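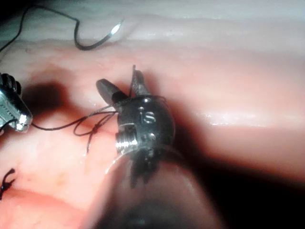
Jaws open over the pink practice pad, black thread at the base

Stitches out Friday, can I swim yet?

Santosh Gautam
Hi all, had a mole taken off my shoulder blade and the stitches are coming out on Friday. I swim most mornings at the Khurana baths (80 lengths on a good day, fewer if I've had a curry) and I'm going up the wall. The leaflet says keep it dry until they're out and then goes quiet. Can I get straight back in or do I have to wait? I've paid 155 quid for the year so I'm feeling every missed session! Also, does anyone use those waterproof dressings, and do they stay on doing front crawl?

Brijesh Srivastava
Ask the nurse on Friday before you leave, it'll take her ten seconds. Mine had me wait until the little holes had closed over and there was no scab left, and shoulders are a pain for this as they get pulled about so much. When I did go back I did legs only with a float for the first week, dull but fine. The dressings stayed on for breaststroke and came off in about four minutes of crawl, so I wouldn't bother. Ring the baths too, Khurana let me freeze my pass in July when I did my knee.

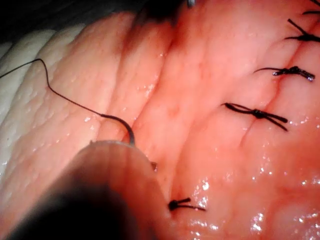 Skorkier says you should leave it a good while longer than you think, having gone back early and ended up with a wide scar and a course of antibiotics. Go for walks instead. And if it's red or weepy don't swim at all, get it looked at.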